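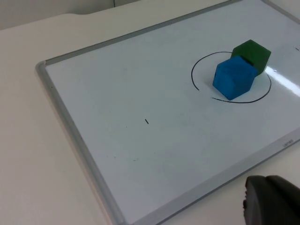

4. Setting up the sorting board

By now your arm should be bolted down and talking to the laptop (if it isn't, go back to section 3, I'll wait). This is the part I like best, where you finally get blocks on a board and the arm has something to do. We use the same layout for practice at the Illwood club and for the Plarnwood Cup, so once you've learned it you can stop thinking about it.

4.1 Lay the whiteboard flat on the table. Ours goes on at a slant to the table edge and that's fine, the arm doesn't care about square. What it does care about is the board sliding, so press on each corner and see if it creeps.

4.2 Draw your target circle with a thin black marker. Freehand is OK! A small gap where the ends of the line don't meet is OK too. Make it big enough for two blocks with room for the fingers to open on both sides.

4.3 Add a short dash or two outside the circle. I use these as aiming marks when I'm jogging the arm by hand, and a thick little stroke is much easier to find in the wrist view than a dot.

Note: wipe off last week's leftovers first. Gray smudges and half-erased squiggles won't hurt a hand-driven run, but the Firkinau color script sometimes picks them up as marks and then you'll spend your evening hunting a bug that isn't there.

4.4 Put the blocks down. For the first exercise you want a blue cube and a green cube close together, turned so a corner points toward the arm. Blue sits inside the circle. Green goes right behind it, overlapping the line. The job is to get green all the way in without shoving blue out the other side.

4.5 Open the Arain panel and set the travel speed to 40. The default is 95, and I promise you do not want 95 with two blocks this close.

Caution: keep your hands off the board while the panel light is green. Hit Pause, wait for the arm to stop, then reach in. This goes for mentors as well – I've had my knuckles rapped twice.

4.6 Check for glare. A shiny board throws a bright white streak when a lamp is in the wrong spot, and a streak beside a block can swallow the edge of your circle. Move the lamp or turn the board a bit and look again. If you still can't see the line, drop the exposure value to 700 and save.

4.7 Bring the gripper down beside the board, over bare table, and type 921 to store that spot as home. Stay clear of the frame, it's higher than the writing surface and the fingers will catch on it.

4.8 Run the exercise once by hand before you let the script try. Go in from green's free side, close gently, lift, and only then move across.

Note: if blue moves when you grab green, your approach is too low. Raise it one click and start over from 4.4.

Last changed 11/11/2025. The July version of this section had the old speed settings, so please recycle any printouts you still have.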